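Juin - Hamish Whitcombe
Notes pour l'intervention « Estimer un bien : à qui se fier ? »

Commencer sans diapo de titre. Demander qui, dans la salle, a déjà vendu au prix de la première estimation. Laisser le silence faire.

Le rapport Dimex, celui que les agences de Josau citent partout : 79 % de vendeurs « satisfaits du prix obtenu ». Satisfaits par rapport à quoi ? La question a été posée le jour de la signature. Ce jour-là, on est content d'en avoir fini. Dire que j'ai réclamé le questionnaire et que je l'attends encore.

Passer ensuite au home staging. On nous promet une vente plus rapide si les placards sont vides et les murs beiges. Peut-être. Mais les biens mis en scène sont aussi, bien souvent, les mieux situés. Je n'ai vu aucune comparaison sérieuse à rue égale. 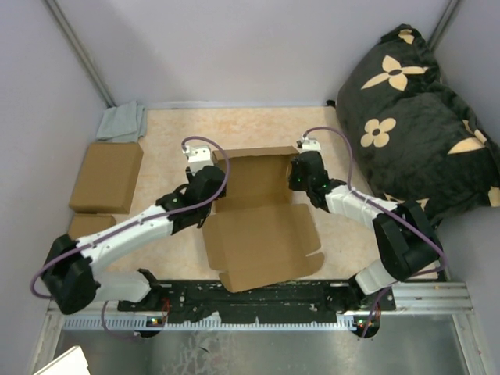
Katene : dans notre secteur, les biens préparés partent quand même plus vite, et les acheteurs négocient moins. Je veux bien le croire, à condition de voir les annonces retirées puis remises en ligne sous une autre référence. Le compteur des jours repart alors à zéro. Donner le cas de la rue d'Erkonberg : 43 jours affichés, 8 mois d'attente pour la propriétaire. (Ne pas nommer l'agence, même si on insiste.)

Ralentir ici. Les frais. Une remise en peinture et deux semaines de meubles loués, c'est payé par le vendeur, que la vente se fasse ou non. L'agence, elle, ne risque que ses photos. Je ne dis pas que c'est malhonnête - je dis qu'il faut lire le devis avant le mandat.

Si le temps presse, sauter le passage sur l'exclusivité. Sinon : relire à voix haute la clause de reconduction, lentement, sans commentaire. 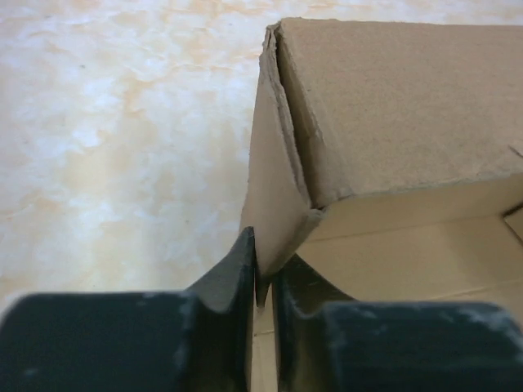 Bord d'un carton brun, sans inscription.

Dernier point, les estimations en ligne. Faire l'essai deux fois avec la même adresse, en changeant seulement l'état déclaré de la cuisine. Montrer l'écart, puis demander quel chiffre ils auraient retenu. En général, le plus haut.

Questions. On me parlera du marché qui « repart ». Demander la source.

Contact : Hamish Whitcombe, Josau - Tous droits réservés - Haut de page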